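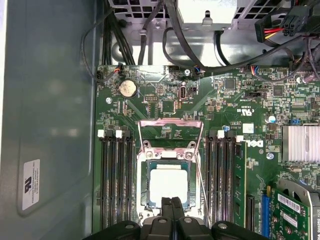

Progress report: Bach dining room and kitchen, Nernolberg
Reporting period ending Thursday, November 3, 2022

1. Status

Bach has completed its first full season of evening service under the Vundbridge small restaurant grant. The dining room opened in June with 30 seats. Service runs five evenings a week with a fixed menu and a short list of side dishes. Lunch has not started and is now planned for the next period.

2. Kitchen

The extraction hood passed inspection after the second visit. At the first visit the duct access panel was found to be too small for cleaning and was replaced at the contractor's cost. Both ovens are in use. The walk-in cooler held temperature throughout the period except for one overnight fault, after which the affected fish and dairy were discarded and the loss was logged.

3. Menu and supply

The fixed menu changed 3 times. The smoked trout course was withdrawn when the supplier could not deliver a consistent size, and a barley and mushroom dish took its place. Bread is now baked on site. Over 50 percent of produce by cost came from farms within the county, which meets the grant condition.

4. Staffing

All kitchen positions are filled. The training budget paid for 2 food safety certificates. One front-of-house position remains open and is covered by extra shifts, charged to the wages line.

5. Bookings

Reservations moved to Ident in the second month. No-shows fell once a card deposit was required for larger tables. Walk-in guests are still recorded on paper and entered the next morning.

6. Variances and next steps

Equipment spending is under budget. Linen and laundry are over budget, and a transfer between these lines is requested. Lunch service will be tested on Fridays with a reduced menu before any further hiring. The revised budget sheet will follow separately.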